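Girnimska round side table with drawers

Wood-grain finish, black metal legs, curved drawer front. Fits beside a bed or at the end of a sofa.

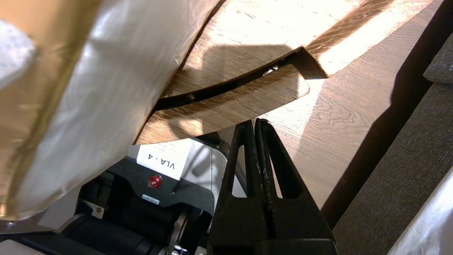 By the Wasach product desk — Fri 30 December

The Girnimska is a round side table with its storage built into the curve. The drawer body is the same warm medium brown as the top, with the grain running sideways across the front. The base is a frame of thin, square black metal rods set at an angle, with a triangular brace low down.

We sell it in the Trullau bedroom range, and it pairs well with the Sakai bed. Order code 3000. Delivery takes 3 weeks, and orders placed now will ship in February.

The top has room for a desk phone and a few small things.

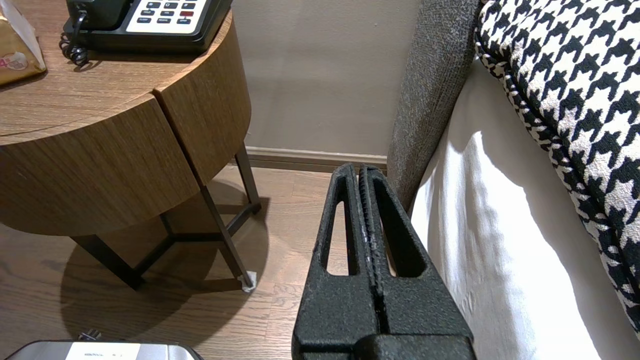

Side table in medium brown, with telephone.

Wipe the top with a soft, damp cloth. Keep it out of strong sun if you can — the finish may fade over time. Use felt pads under the legs on wood floors, and replace them when they wear thin. The table is covered by a 2-year guarantee.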